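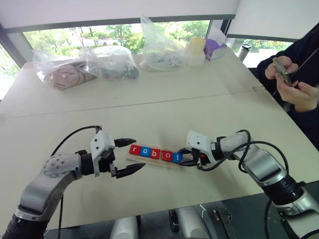 Letter Tiles and Word Trays: Your Questions Answered

We get a lovely lot of messages through the Stakitz shop, and a good many of them ask the same things, so Duygu Akbulut and I have sat down with a pot of tea and tried to put all the answers in one place. If yours isn't among them, do write, we really don't mind. Last updated October 20, 2020.

What do I get in a set?

The standard box has 100 square letter tiles and one wooden word tray. The letters are all lowercase and printed in white, with plenty of spare vowels, because everybody runs out of the letter e sooner than they expect. The bigger classroom box, which we call the Cadwaladr after the lane our first workshop was in, has 300 tiles and 2 trays.

Why lowercase?

Mostly because that is what children meet in their reading books. We did try a capitals set one June and it sold perfectly well to grown-ups who wanted it for the mantelpiece, but the schools kept asking for the small letters, so the small letters are what we make. Capitals may come back one day!

How does the tray work?

There's a long slot running down the middle and the tiles simply sit in it, side by side. Start at the left-hand end and work along, pushing each letter up against the one before. You can leave the rest of the slot empty for as long as you like, and with new readers I'd encourage it: put in the first two letters, say them together, and then go looking for the next one.

Which words are good to begin with?

Anything your child is mad about, truly. "Robot" is a great favourite here, partly for the subject and partly because it gives you two of the same vowel to hunt for. It's also a nice word for stopping halfway, as "ro" could still turn into "rose" or "road" or "rocket" (do check the length of your slot before you promise anybody "rocket"). 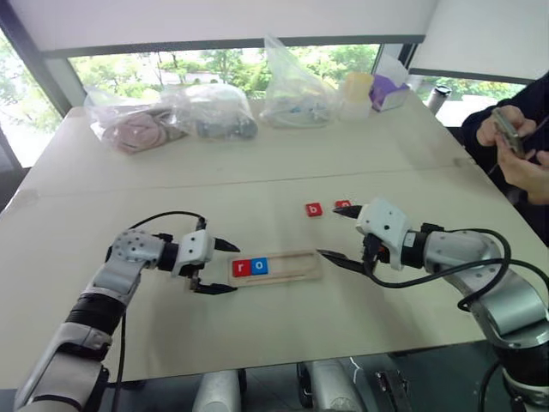 Two letters in the tray, and a "b" waiting on the table.

Do the colours mean anything?

No, and please don't let anybody tell you that you've got a faulty set if your vowels aren't all one colour. We mix them on purpose. Some families like to sort by colour first and spell afterwards, which makes a perfectly good game for a younger brother or sister.

My child mixes up b and d. Will tiles help?

They can do, though I'd be gentle about it. A loose tile can be turned any way up, so a b will happily pass itself off as a q. Duygu Yüksel, who teaches the little ones at Starnero, has hers trace the letter with a finger before it goes in the slot, and I've pinched the idea at home.

How should I clean everything?

A barely damp cloth for the tiles and a dry one for the tray. Please don't soak the wood.

We've lost a tile. Can I buy just the one?

Of course you can. Spare letters are under item 354 in the shop, and you choose your letter and colour at the checkout. Have a look down the side of the sofa first, though, and in the toes of any wellies by the door.

Do you deliver to Holow?

Yes, with the ordinary post. Spare tiles go in an envelope and full boxes go as a parcel.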